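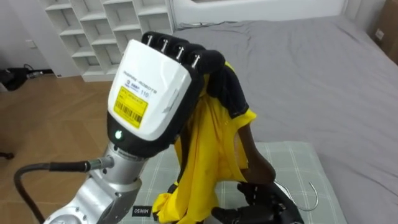 Sorting the Winter Woollens Before October

Search this site
Enter keywords

It always comes round sooner than I expect, that first morning when the kitchen floor is cold and you find yourself wondering where on earth you put the thick jumpers. Last year I left it until the frost had already been, and spent a whole evening with my head in the loft, so this year I am starting early and thought I would bring you all along with me.

The first job is to get everything out and have a proper look at it. Shake each jumper by an open window, then hold it up to the light and check the elbows and underarms, where the little holes like to start. Anything with a hole goes in the mending pile, and please do be kind to yourself about that pile – mine has had the same green cardigan in it for longer than I care to say.

Nanami Sekiguchi wrote in after our summer issue to ask about moths. What has worked best in our house is simply washing things before they go away and again if they come out smelling musty. Cool water, a small squirt of wool wash, no wringing, and then flat on a towel until they are dry right through. Lavender bags are lovely (I make them every year and give half of them away), but I wouldn't rely on them alone.

Anything you haven't worn for two winters might be happier with somebody else. Ursina Ortner is collecting warm clothes again for the swap at Allby hall, and she is especially short of children's sizes and good thick socks. Last October 36 bags came in and there was hardly a scarf left by teatime! If you can bring things clean and folded, with the sizes pinned on, she will be very grateful, and there will be soup.

For those who would like to learn to darn, Heidrun Koller has kindly offered to run her mending table again. Bring one thing to mend and some wool as near to the colour as you can find. She has needles and wooden mushrooms to lend, and she is very patient with beginners, as I can tell you from experience.

Posted 05/09/2022 in Home and Mending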